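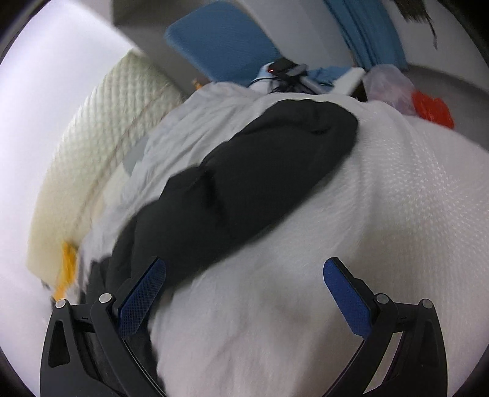

Wednesday, late

October has finally gotten cold enough for real blankets and I am so happy about it! I gave the whole evening to the bedroom and I'd do it again tomorrow. Out came the cream knit one, the chunky one I wait for all year, and the grey-blue one that weighs nothing and somehow still keeps my feet warm. I had them all in a heap with the white sheet and my black jacket and couldn't decide what to deal with first, so I put the kettle on and did the jacket last.

It's a good jacket. I wore it on the ferry to Sial with Emiliano, back when we thought 30 minutes on the open deck sounded like fun (it was, for ten of them). I want it ready for the Vindard trip, so I spread it out flat on the duvet, sleeves and all, and gave it a proper looking over.
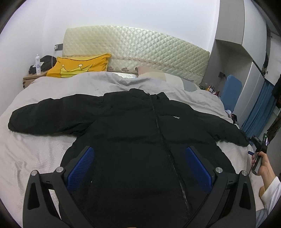 The puffer, arms wide, with the crown pillow behind it.

I do love that pillow. The yellow looks so cheerful against the cream headboard, and I'm keeping it right there next to the pink one until spring — guests can think what they like.

Herman called while I was in the middle of everything and says he's packing two coats. Two! For a long weekend! I told him one coat and a decent sweater, and he said to ask him again when we're up at 400 meters in the wind. Fair enough. I might take the knit blanket for the car.

Still to do: find the other glove, wash the thick socks, call Emiliano back about the train.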